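Workshop notebook, Mestham bench, July
Entry by Kaja Sepp – glue tests on plastic handles, continued

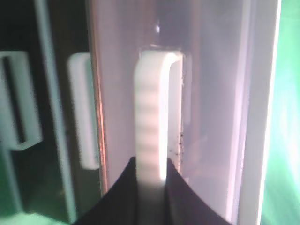

White ribbed handle on frosted panel.

Started 8:40. The room was already warm, and I opened the window before mixing anything. I want to finish the peel tests on the two adhesives this week, so that Allville can decide which one to order for the repair kits.

Adhesive A is the thick one in the gray tube. Adhesive B is the thin one which we bought from Rotich in spring. I prepared the strips the same way for both: wipe with alcohol, wait, sand lightly, wipe again. On the last page I forgot to write the sanding grit. It was 320 for all strips, also the old ones.

Strips cured 20 hours under the small weights. I took them off in the order I glued them.

Results for A: all strips held up to the first mark on the scale. Two of them let go slowly from one corner, and the glue stayed on the panel side. This is the same as last time. I think the molded part still has some release agent on it, and alcohol does not take everything away. Next time I try warm water with dish soap first.

Results for B: stronger than I expected, highest reading 298 N. But the strip did not peel, it broke suddenly with a loud noise, and a piece flew under the cabinet. Please wear the glasses also when you only stand near and watch. The broken face was shiny on one half, so the glue was probably not spread well there. I used the wooden stick. A notched card would be better.

One mistake to write down. After lunch I saw that the scale did not go back to zero, it stayed at 2. I do not know since when. I subtracted 2 from the afternoon numbers and marked them with a star in the table. The morning numbers I left as they are, because I checked zero at 9:15 and it was good then.

Heat cycling: the box is still running, the counter should reach 1,000 cycles before the end of the month if there is no power cut. Please do not open the lid to look. The temperature needs a long time to come back, and then the cycle is not comparable with the others.

Ordered from Gitgate: more sanding sheets, nitrile gloves size M, one roll of the low-tack tape. The old tape leaves a sticky line on clear plastic and I spent half an hour cleaning it.

To do:
soap wash before alcohol, four strips of A
repeat B with notched card
check the scale against the brass weight, morning and after lunch
ask Allville if they accept a glue that fails suddenly – maybe for them a slow peel is safer, even with a lower number

Stopped 16:50. Strips for tomorrow are under the weights on the left shelf, labels facing out.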